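4.3 Moving the Braltov scheduler to a new storage volume

The release notes call this a live operation. Treat that claim with suspicion. On two of our three hosts the scheduler kept writing to the old path until it was restarted, and the log said the move had completed.

Before you start: you need root on the host and at least 60 GB free on the target volume. The installer checks for free space, but it checks the wrong mount if /var is on its own partition. Run df yourself.

1. Put the host in maintenance mode from the Wikarstead console. Wait for the status to change. The progress bar reaches 100 percent well before it does.

2. Stop the scheduler: service braltov-sched stop

3. Copy the queue directory to the new volume with permissions preserved. Do not use the built-in Migrate button. It drops the sticky bit.

4. Edit sched.conf and set queue_path to the new location. Leave queue_path_legacy alone, even though the comment above it says it is unused.

5. Start the service and run braltov-sched --show-path. If it still prints the old path, go back to step 2.

6. Reboot. Then run --show-path again.

CAUTION: Skipping step 6 is how we lost a queue of 198 jobs in November. The setting looked fine until the next patch window.

Note: Error 67 after the reboot is supposed to be harmless. Declan Gosling has a ticket open asking the vendor what it means, and so far the reply has been a link to this same procedure. Save the log before you clear the error.

7. Take the host out of maintenance mode and leave the old directory in place for one full backup cycle.

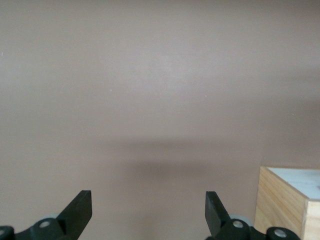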